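Sheet handling at the Grellbridge works

The Grellbridge works is a finishing plant in Trevden that cuts, sorts and packs flat sheet goods for display makers and shopfitters. It is known locally for its early move to robotic sheet handling, which began on a single bench and later spread to most of the main hall. The works has 16 handling stations, 9 of them automated.

Background

Until the change, sheets were lifted from the cutting table by hand and carried to a sorting rack. Each handler moved between 400 and 600 sheets in a shift, most of them with a bend at the waist and a half turn to the left. Sore shoulders and cut fingers were the most common entries in the accident book. The job was usually given to new starters, and few stayed in it for more than a season.

The first arm was bought second-hand from Rothe, a packing firm that was closing one of its lines. It was fitted with a two-finger gripper and a small wrist camera. Early trials went badly. The arm had been set up for boxes, and thin stock tended to slide away from the fingers or buckle when it was pushed. A second system, Zuritz, was brought in the following June and uses the camera to find a free edge or corner before the fingers close.

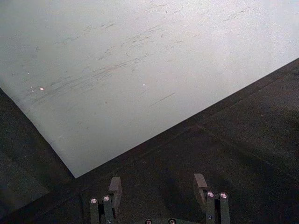
Does the arm decide which sheets are scrapped?
Scrapping is left to the staff. The arm can set a sheet aside if its surface reading falls outside the limits, but a person at the checking bench looks at it and makes the final choice.

Changes to the work

The number of people employed in the hall stayed much the same in the first two years, though the jobs themselves altered. Handlers were retrained as station minders, each looking after three arms. Minders clear stoppages, clean the camera lenses, change worn finger pads and enter the settings for each new batch. The post is paid one grade higher than the old handling job.

Opinion among the staff has been mixed. Older workers welcomed the end of the lifting, and absence through back and shoulder trouble fell. Others complained that the work had become lonely, as minders stand further apart than handlers did and the talk that used to go on across the table has largely stopped. There were also objections to the stoppage log, which records how long each fault takes to clear. After talks with the union, the log was kept but names were removed from it.

Shift patterns changed as well. The automated stations run through the midday break, so minders now take their meals in two groups.

Remaining hand work

Seven stations are still worked by hand. They deal with short runs, odd shapes and any stock with a soft film on its face, which the finger pads can mark. New starters spend their first month there before moving to the automated side.

See also: Materials handling; Machine tending; Trevden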